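Visits | Construction sets and old toys
3 January 2018, by Rafferty Begay

Darnell Doucet and I drove over to the Pennington toy fair in October. Entry was £2 and some 300 people came. Most of the Grekton sets had gone by ten, but I found 19 perforated strips in the old green and a boxed Oltov crane with its hook missing.
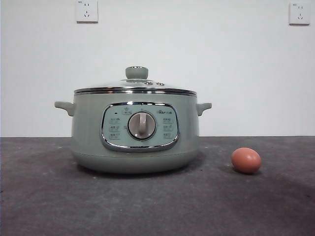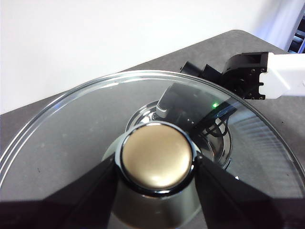

Darnell wanted a clockwork motor and would not pay what the one seller was asking. The crane now needs a hook and a length of cord. Parking is behind the hall.

We use cookies to remember your settings. Accept | Read more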